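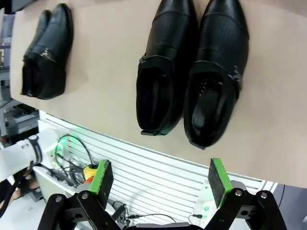

Attachment 1: both pairs on the table, buckled pair on the right

Subject: Black marks coming off shoes on to light tabletop
Opened by: Dzifa Lamptey
Assigned to: Meirion Lewis
Status: Closed
Priority: Low

Dzifa Lamptey, 09:25
We have two pairs of black leather shoes in for the Skulside order. When I moved them off the beige table this morning there were dark smears where the soles had been. The perforated pair with the buckles is the worse of the two. I wiped one smear with a damp cloth and it went grey but didn't lift.

Meirion Lewis, 09:50
Is it polish or sole rubber? Rub the edge of a sole with white kitchen roll, then do the same on the upper. Keep the two bits of paper separate.

Dzifa Lamptey, 10:10
Upper is clean on both pairs. Sole edge leaves black on the paper. The buckled pair leaves a lot more.

Meirion Lewis, 10:15
Sounds like edge dressing that hasn't cured. Brurkitz had the same on a batch in December. Stand them on paper with the heels to the wall and leave them overnight. Don't use the heater. For the table try a little washing-up liquid in warm water, then a white rubber if that fails.

Dzifa Lamptey, next day, 08:40
Washing-up liquid took most of it. The rubber got the rest, apart from one faint line near the corner. Paper under the smaller pair is clean. Buckled pair still marks slightly.

Meirion Lewis, 09:05
Give those another night. I've ordered 200 sheets of tissue so we can line the table from now on.

Dzifa Lamptey, next day, 08:30
No marks from either pair. Boxed both. Closing.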